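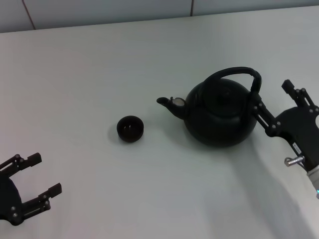 *The black teapot and one of the small dark cups.*

Inna Moroz had the kettle on before I'd found a place to put my coat, and for the first ten minutes I don't think I asked her a single proper question. She wanted to know how my drive had been, and whether I took my tea strong (I do), and then we were off.

Inna runs Sodotis, a little tea room with 16 seats and a shelf of pots that she'll happily take down one after another if you show the slightest interest. The black one is her favorite. "I like a round pot," she told me. "I like a belly on it! My grandmother's was tall and thin and I was always scared of knocking it over."

She bought it from Michalis Balaskas, who used to sell teaware out of a shop called Isside and still keeps a few boxes at home for people he likes. She paid 95 dollars, and she remembers going back to the car twice before she made up her mind. "Michalis just stood there and let me walk in and out. He said, 'You'll be back.' I was so annoyed with him."

I asked about the high handle, which goes right over the lid and makes the whole thing look a bit like a kettle. Inna loves it, though she admits it takes getting used to when you're filling the pot. "You go in from the side with the water, slowly, and you mind your knuckles. I've told my niece that a hundred times."

The cups have no handles at all, and some of her customers grumble over that. She doesn't budge. "If it's too hot to hold, it's too hot to drink. Wait a minute, talk to your friend." She pours them small on purpose, too, so that everyone gets a fresh one before the last has gone cold, and a pot for two people usually goes around 4 times.

We were on our third by then, and she was already reaching for the tin. "One more," she said, "and then I'll show you the blue one."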